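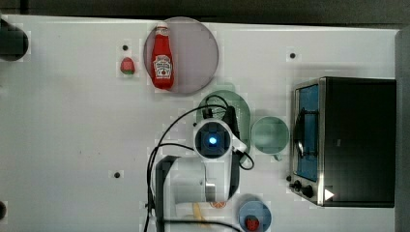
Fig. 1. Ketchup bottle on a round plate, white tabletop.

Label Redesign for a Small Tea Grower - Project Report
Packaging and Print, second year
Noémi Szilágyi and Asnakech Bogale
June 2018

1. What we set out to do

Levcombe is a small tea farm outside Vornville. They sell loose leaf in paper pouches, mostly at the market and in two shops. Same label for 9 years. Green text on a green leaf photo, hard to read from more than an arm away. The owners asked for a new front label, a back label that fits the brewing instructions, and a color system so people can tell the black tea from the roasted one. Budget small. No new pouch shape, they have 1198 of the old ones still in boxes and want to use them up first.

2. Background

We visited the farm once in March. Not much growing yet but got to see the drying room and the packing table. Packing is done by hand, labels stuck on by hand too, which matters a lot for the design. A label that has to line up exactly with a seam will look crooked half the time. The old one wraps around the side and most of the pouches we looked at had a wrinkle at the fold.

Also looked at what sits next to Levcombe on the shelf. Mostly Drendska (big, shiny tins, gold everywhere) and Mudgway, who do plain brown paper with a stamp. Levcombe is in between on price and looked cheaper than both.

3. Method

Three drafts each, six total. Cut down to three after talking with the owners. Then a shelf test in the student center - pouches on a shelf next to the competitors, people stand behind a tape line and point to the one that is roasted tea. 188 people took part over two lunch breaks. We wanted to time them as well but the stopwatch sheet got mixed up on the first day so times are left out of this report.

Drafts:
A - white label, large name, colored band at the bottom
B - dark label, drawing of the hillside, small name
C - no band, whole label in the tea color

4. Results

Draft A did best for finding the right tea. Draft C was close and alot of people said they liked it more, but the black tea and the roasted tea came out too similar when printed on the school printer. Draft B was the prettiest (our opinion, also the owners') and did worst. Name too small. 45 people picked a Mudgway bag instead when B was on the shelf.

Comments we wrote down more than once: name easy to read on A, don't know what "second flush" means, where does it say how much is in the bag.

5. Final design

Draft A with changes. Band made taller. Weight moved to the front. "Second flush" goes to the back with one line explaining it as the summer picking. Label is now narrower than the pouch front on purpose, so it can go on a bit crooked without reaching the fold. Kept the old leaf but as a line drawing, one color.

Back label: brewing time, water temperature, picking season, blank box for the packing date. Box is big enough for the stamp they allready own.

6. Problems

Paper. First test print was on coated stock and the date stamp smeared. Switched to uncoated, colors came out duller, had to push the band colors up and print again. Lost a week on this.

Color on screen vs color on paper, should have printed earlier. The shelf test used school printer copies, not the real stock, so the result for draft C may be unfair.

7. Who did what

Noémi: drafts A and C, shelf test setup, print files.
Asnakech: draft B, leaf drawing, back label text, contact with the farm.
Report written together.

8. Still open

Owners want a sample size pouch for the fall market. Label would need to be redrawn for that, the band takes up to much room when scaled down. Files handed over on a USB stick with both fonts and a one page guide for placing the label.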